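Abrehet Assefa, December
Last updated 4:06 PM

1/ We are choosing a bathroom. I was told this would take a morning. It is now our second trip to look at tubs and I have opinions about overflow holes.

2/ The Ilero place has everything out on one big floor, so you wander from toilet to toilet nodding, like a guest at a very strange wedding. 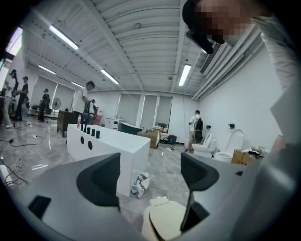

3/ My actual bathroom is 4 feet of usable floor and a radiator. What I need is a toilet and somewhere to put the toothbrush. What I keep drifting back to is the white tub with a row of black fittings along the top, which looks ready to taxi for takeoff. Someone had left a pink-and-white spray bottle up there and it was the only thing in the building I knew how to operate.

4/ Also priced: a plain beige trash bin with a hinged lid. I own a bucket. The bucket has been fine.

5/ The Asetti faucet set is $288. For water. Which I already get.
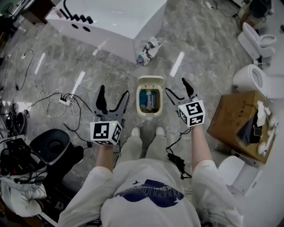 Anselmo Espinoza replied that a big tub is a mistake unless you've measured the stairs, and that his spent 6 weeks in the garage.

6/ I have not measured the stairs.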